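About Us

Hello, and thank you for stopping by. If you have found this page, the chances are that you've just moved to the area, or your daughter has come home from school saying she wants to play handball, or you typed "handball near Hulum" into your computer one evening and were surprised that anything came up at all. Whichever it is, you're very welcome, and we'd love to see you at training.

We are an indoor handball club, playing seven-a-side, with goals and a proper goalkeeper and a great deal of running up and down. We mention this early on as we do still get the odd telephone call from people hoping for the other kind, with the gloves and the wall, and we hate to disappoint anyone after they've driven over.

The club began with nine people and two balls in the old sports hall on Muriithi Road. Four of the nine had played before. The rest had watched it during the Olympics and thought it looked like good fun, and for the whole of that first winter we didn't play a single match against anybody else, we just split ourselves up and had at it until the lights went off at ten. Our first real fixture was away to Manirell, who beat us by a margin we have agreed to leave off this page, and who then very kindly fed us all afterwards. We have played them every season since and we have even beaten them now and then!
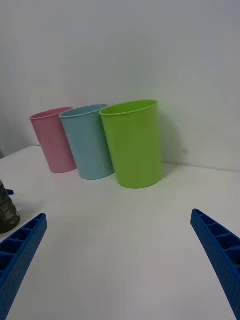

Zawadi Kaijage wrote to tell us that she came along to a beginners' evening meaning to stay for half an hour, had never thrown a ball at anything in her life, and was in goal for the second team before the clocks went back. She also said that we ought to warn people on this page about how much their legs will ache the next day, so consider yourselves warned.

Beginners' evenings are still how most people join us. You don't need a partner or a team, and you don't need to be especially fit, though you may find you become so. Bring indoor shoes with soles that won't mark the floor, something to drink, and a top you don't mind getting a bit sticky, as the older groups play with resin on the ball and it does get everywhere. (Washing-up liquid and patience, if you were wondering. Olive oil if that fails.) The first three sessions are free, and after that you can pay by the evening or join for the year, whichever suits your pocket better.

We moved out of Muriithi Road when the roof finally gave up and have been at the Tunville Leisure Centre ever since. It was a big step for a small club. The court there is full size, forty metres by twenty, where our old one was so short that our wingers had never really learned to sprint, and it took us most of a season to get used to the space. There is seating for 500 along the two long sides, which we have never come close to filling, but the cup semi-final against Manirell was loud enough that it felt as though we had. The goals, the nets and the scoreboard belong to us. We raised 3000 pounds for them with quiz nights, a sponsored penalty shoot-out that went on well past bedtime, and one very wet car wash.

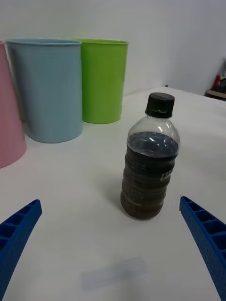

TUNVILLE HANDBALL CLUB
Women's, Men's and Junior Sections

These days we run two women's teams, two men's teams and a junior section that grows every time we look at it. There are 56 juniors signed up for the coming season, from the under-tens (softer ball, smaller goals, lots of falling over) up to the under-sixteens, who are starting to be rather good and know it. Junior sessions are on Saturday mornings and the adults train on Tuesdays and Thursdays. Parents are welcome to sit in the stands and watch, or to go and do the shopping in peace, and quite a few have ended up borrowing a bib and joining in.

We also go out to primary schools in Hulum and the villages round it, with a bag of balls and a set of pop-up goals that fit in the back of an ordinary hatchback if you take the parcel shelf out. Over 700 children have had a go with us in this way, and it still gives us a lift when one of them turns up at the centre months later and remembers the three-step rule better than some of our first team.

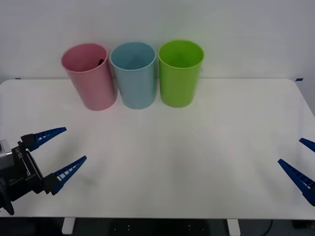
If your school would like a visit, do ask, even if your hall is tiny or has a piano in it. We have played round pianos before. All our coaches hold a coaching certificate and have the usual checks, and there will be at least two of them at every junior session.

We'd also be very glad to hear from anyone who would like to learn to referee. Referees work in pairs in handball, so you would never be out there by yourself, and the club pays for the course and the whistle.

The new season starts in September, with registration open now at the front desk of the centre or through the contact form. If you played for us years ago and have photographs or old programmes from Muriithi Road, please get in touch about those as well, we have hardly anything from the first two winters.

Page last updated Aug 16, 2025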